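Estrella, Again

Five years after the last season wrapped, the cast of Zusedden got back on one stage and the internet fell over

The lights went down a bit after eight. No announcement, no host. Just the four-note theme, played slow on a piano, and then a scream from the back of the balcony that set off every other scream in the building.

If you grew up with Zusedden you know the theme. You probably know the words the fans put to it too, which can't be printed here.

Quick recap for everyone else. Small-town drama, set in a fishing port that never had any fish in it. Four seasons. Cheap as chips to make and looked it. A lighthouse that was plainly a water tank with paint on. Teenagers played by people with mortgages. It should have vanished after the first winter. Instead it got picked up for late-night repeats, then by a streaming service, and then by about every fourteen-year-old with a phone and a grudge against bedtime.

And then it stopped. Season four ended on Estrella Benach standing on the breakwater, holding a letter she hadn't opened. Cut to black. No season five. No film. No explanation from anyone, apart from one line in a press release about "creative priorities", which the fans have had printed on tea towels.

So. The reunion.

Trinh Lương, who played Estrella from the pilot to that breakwater, walked out first. Green suit, flat shoes, hair shorter than anyone was ready for. She got to the microphone and couldn't speak for the noise. She tried three times. Gave up, sat down on the edge of the stage and waited, chin in her hands, which is precisely what Estrella would of done, and the place went up another notch.

"I had a speech," she said when it finally dropped. "It was a good one. It's in the taxi."

The theatre holds 765. It sold out in the time it takes to boil a kettle, going by the complaints. People had come a long way for it, some overnight on the bus. There were yellow raincoats everywhere, in June, inside, under stage lights. Hot work. The woman in front of me had hers buttoned to the neck for the whole two hours and fanned herself with the program.

The rest of the cast came out one at a time. The brother. The other brother. The mayor, who got booed, as is right and proper, and bowed very low. The dog from season two is no longer with us and was given a round of applause that went on longer than the mayor's.

What followed wasn't slick. Nobody had rehearsed much, by the look of it. They read the pilot script aloud from stools, stumbling over lines they'd once had by heart. The mayor lost his page. The younger brother did his own sound effects, including a very committed seagull. Lương kept breaking, laughing at jokes a beat before they arrived, and had to turn her back on the audience twice during the dinner scene.

Then the letter.

I'll try to get this down straight as there's already a lot of rubbish going around. Near the end of the reading, the stage manager brought out an envelope. Prop envelope, blue stamp, soft at the corners. The same one from the breakwater, kept in a drawer all this time. Lương looked at it a while. Someone upstairs yelled "OPEN IT" in a voice that cracked right down the middle.

She opened it. She read it, to herself. She folded it up, put it in her jacket, and said, "Okay. That makes sense."

And that was that! Lights up. Uproar. A grown man beside me said a word and then apologised to his daughter, who said a worse one.

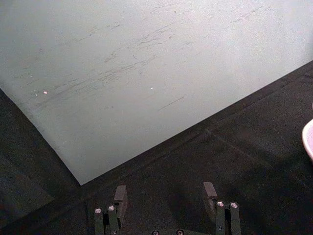

Pale grey board on a charcoal surface.

By midnight there was nothing else online. Or nothing else on my phone anyway. The clip of her reading it had been slowed down, brightened, flipped and zoomed till it was mostly squares. One account was sure it could make out the word "harbour". Another was just as sure it said "Harold". There is no Harold in Zusedden. There is now, apparently. He has fan art.

The theories, in short. One, the letter is from the missing father. Two, it's from Estrella herself, posted years before. Three, it's a parking ticket. I'm leaning parking ticket.

I got 20 minutes with Lương the next morning, in a café down the hill from the theatre. She'd had no sleep and ordered eggs, then toast, then somebody else's muffin by mistake. Still had the letter on her, she said. Wouldn't show me. I asked nicely. I asked less nicely.

"My own mum asked," she said. "She rang at six. She got nothing either."

She's been busy since the show ended, in the way that doesn't always make the papers. Two plays. A run on Dunarex, the space thing, where she spent a whole winter in a helmet and nobody could tell it was her. A voice part as a moody otter. She liked the otter best. No makeup call, she says, and you can record in your socks.

But it's Estrella people want. They stop her in supermarkets. They tell her about being thirteen and miserable and having one hour a week that wasn't. For a while she found it hard to hear, she says, being twenty-something and miserable herself and not sure she'd earned it. She used to wear a hat. Now she just has the chat.

"It's never a bad chat. It's usually next to the bread. You end up holding somebody's baby."

Did she miss it? Long pause. Egg.

"I missed the people. I missed being cold with people. We were freezing, all the time, that beach was a joke. You'd do a big crying scene and it was half real, your face just hurt." She thinks about it. "I didn't miss the raincoat. It smelled of tuna from about week two."

She says she had no idea the audience would react the way it did. I find that a little hard to swallow, given the ticket business, but she sticks to it. What she'd pictured was a nice quiet crowd, mostly aunties. She hadn't read the fan boards in years. When the younger brother told her backstage that people were singing in the queue, she thought he was having her on and went to a window to check.

Then there's the question everyone wants asked, so I asked it. Is it coming back?

She laughed. She looked at the door. She said there had been "a lunch". Who paid for the lunch? Not her. Was the mayor at the lunch? The mayor is at every lunch. Would she do it, if somebody put the money up and promised a heater on the beach?

"I'd want to know what happens to her. I wouldn't want to just do a lap of honour. She's older now, she'd be different, she might be a bit of a pain." She picked at the muffin. "I'd quite like her to be a bit of a pain."

Make of that what you will. The fans already have. A petition went up before breakfast, and there's a second petition asking for the first to be worded better. A bakery near the theatre has done a letter-shaped biscuit with jam sealed inside, and had sold 137 of them by lunchtime when I went past. I bought the one after that. Raspberry. Stale-ish.

The streaming service has put all the old episodes back on the front page. It wouldn't comment on a fifth season. It wouldn't comment on the lunch. It did send me a tea towel.

On the way out of the café a girl in a school jumper stopped dead on the footpath, went bright red, and held out her arm for Lương to sign. No paper on her. Lương dug in her bag for a pen, came up with a lip liner, and used that. The blue stamp was poking out of her jacket pocket the whole time. The girl saw it. I saw her see it. Lương tucked it back down, did the dot on the last letter and went off up the hill to look for her taxi.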